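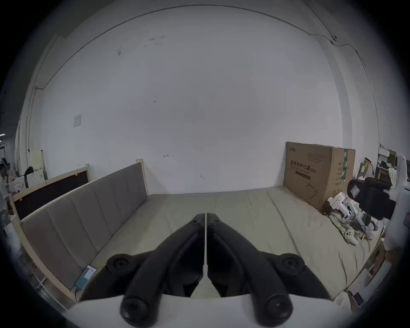
I put off buying the Grallgate hand-held gripper for months, mostly because I kept making spreadsheets instead of ordering one (if you've ever budgeted for robot gear, you know the feeling). It finally arrived in January, and after 4 weeks of bedroom testing I have opinions!

First, the money. My all-in total was $1673, and the gripper itself was a smaller slice of that than I'd planned. Cables, spare fingers, shipping and a second controller ate the rest. Laurinda Torres, who talked me into this hobby, told me to add a cushion for wiring, and I added almost nothing. Do what Laurinda says.

The long tapered fingers are my favorite part. They come to narrow tips, so going after a phone cable or the edge of a bedsheet feels pretty natural, and the hinges have stayed smooth so far. The body is wide though, and my wrist starts complaining after 10 minutes or so.

I also looked at the Jodel, which is cheaper but charges extra for fingers, and the Braltetti, which had an 8 week wait when I asked. If you're buying for a team, get the Jodel quote with everything included before you compare, it changes a lot.

Would I buy it again? Yep, but I'd order two sets of fingers up front and leave room in the budget for storage bins. Mine are still on the wish list.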